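Prulow Small Carbon Steel Pan
Item 3475
Sold by Raltcombe Kitchen Goods

In stock. Ships from our shop, usually the next working day.

Okay, this is the pan I wish I'd had in my first apartment, when I had a countertop oven, one good knife and a lot of opinions. It's a flat, low-sided carbon steel pan made for small ovens and small households, and I have been cooking on mine nearly every day since we got the first samples in (my husband would like me to mention that he does some of the cooking too). It does cookies, fish, roast carrots, reheated pizza, two chicken thighs on a weeknight. It's 874 grams, so it has some heft without making you brace yourself when it's full!

I want to get into the surface first, because that's what I get asked about most. There is no coating on it. What it has is a light layer of baked-on oil from the factory, and you build on that as you cook. The first few meals might stick a bit. By the second week mine was letting go of fried eggs, and by the end of the month it had gone a nice blotchy brown that I am very fond of. 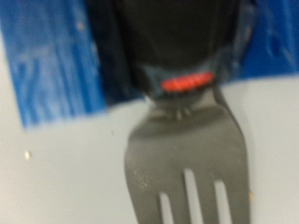 Carbon steel is a lot less fussy than people fear. The seasoning is only oil, so if you scrape some off, you wipe on a little more and heat it again, and you're back where you started. That means you don't have to hide your metal tools. A slotted one on a black handle like this, with a good broad flat head, is what I'd reach for, and I'd go right in under the potatoes with it. The narrow slots let the extra fat run back into the pan, where I want it. Just don't dig in with a corner, and skip the steel wool unless you're stripping it down on purpose.

Getting it ready

Wash it once in warm soapy water, dry it right away, and rub in a few drops of plain oil. Then rub it all off again, as if you'd put it on by mistake. I mean it! Too much oil is how you get that tacky, yellowish film, and I get an email about that film every single week. Put the pan in a hot oven upside down for an hour and let it cool in there with the door shut.

If you can stand to, do that three times before your first meal. I did it once and got impatient, and it was fine.
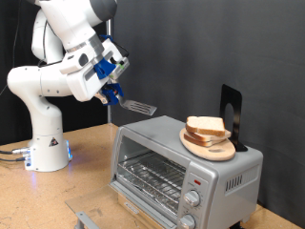
After that, it's mostly a matter of drying. Don't leave it in the sink, don't let it air dry, and please keep it out of the dishwasher. I put mine back on a warm burner for a minute after rinsing and that takes care of it. If you do see a rust spot, scrub it with salt and half a potato, oil it and carry on cooking.

Will it fit?

Measure the inside of your oven, front to back, with the door closed. The outside tells you very little, and neither does the number of toast slices on the box. The rim turns out slightly, so leave yourself a finger's width on either side. You want air moving past the pan or the bottoms brown long before the tops do.

The sides are low, which is great for crisp edges and not so great for anything soupy. For a casserole, get our Rezende dish instead. I love this pan, but I have cleaned tomato sauce off an oven floor because of it.

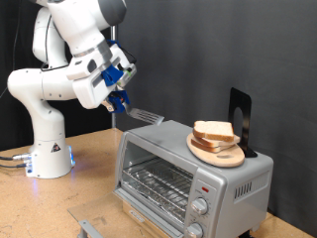

What I cook in it

Cookies come first, of course. I get seven good-sized ones on a batch if I stagger the rows, and I freeze the rest of the dough in balls. Roast cauliflower is the other regular: put the pan in while the oven heats, then tip the oiled cauliflower on so it sizzles. Leave it alone for longer than you think you should. It'll release when it's brown.

Acidic things like lemon and vinegar will nibble at the seasoning. I still squeeze lemon on fish, but I do it on the plate.

Rosimeire Holanda wrote to us from her boat to say she bakes flatbread on hers, straight on the bare steel with a dusting of flour. I've tried it twice now and I'm hooked. Use the lowest rack.

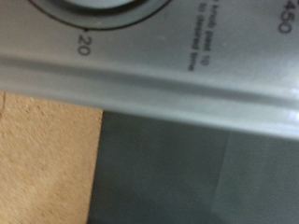
Shop notes by Nabila Latuheru
Updated 10/5/21

A few changes since I first put this page up. The pans now come in a paper sleeve, and the care card is printed on the inside of it, so have a look before you recycle it! The Skeveo lid that used to be listed as an add-on is gone. It never sat quite flat and I got tired of apologizing for it. A new lid should be here in November.

Returns are the same as ever. If it's the wrong size for your oven, send it back unused and I'll refund you. If it's rusty, write to me first, and I'll very likely talk you through fixing it over email.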